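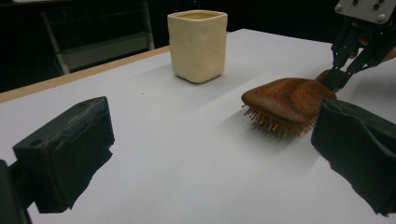

Two grippers at the white table, one with the hairbrush, and the square cup at the back.

Gripper care: the questions I get asked most

I look after the hand-held grippers at Herent, and these are the things people message me about. Last updated October 24, 2022.

How often do you change the finger pads?
When they need it, is my unhelpful reply! I've got a rule of thumb of 3,000 grasps, but hairbrush handles and anything with a rough finish get through pads quicker. If the covering is bulging or folding along the lower edge and you can push it about with your thumb, change it. If it's only a bit wrinkled, leave it alone.

Can I do one side and leave the other?
Please don't. A fresh pad facing a tired one grips lopsided, and then you'll be messaging me about the linkage (which is fine). They come as pairs from Cadberg anyway.

What do you stick them on with?
Thin double-sided tape. I tried glue in September and spent a whole afternoon scraping it off again, so tape it is. Wipe the finger with a dry cloth first, press the strip on from the tip downwards, then close the gripper on a bit of scrap wood for 8 minutes. Go and make a tea.

How do I know the fingers are lined up?
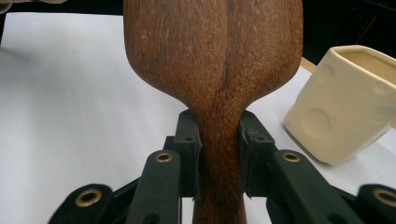

Lining up is a job for your eyes first and tools second. Close the fingers slowly on something with a straight, narrow section and watch whether both pads touch together. I like a wooden utensil for this, held by the slim neck just under where the head flares out, as you can see how each pad sits against the wood. While you're there, look at the lining low down near the contact points: those little frayed edges can be trimmed with nail scissors, but don't tug at them or you'll lift the whole strip. If one finger arrives early, slacken its arm, nudge it, and try again.

Do the brass grommets need oil?
No oil, ever. It creeps down the arms and gets on the pads, and then everything slides. A dry cotton bud round each rim is plenty. If an arm still feels gritty after that, bring it to me and I'll take it apart.

The arms feel floppy. Have I broken it?
Probably not! Check the bolts up on the mounting plate before you blame the linkage. Drita Trajkovski over at Rezende swears by marking every bolt head with a dot of paint so you can spot one that's turned, and I've pinched the idea for all 18 of ours.

Is there a checklist I can print?
Yes, it's taped inside the door of the Grorkum cupboard, with spare copies behind it. Tick the sheet when you've changed pads and put the gripper's number next to it, please, as I've got nearly 82 blank rows to fill and no idea who did what.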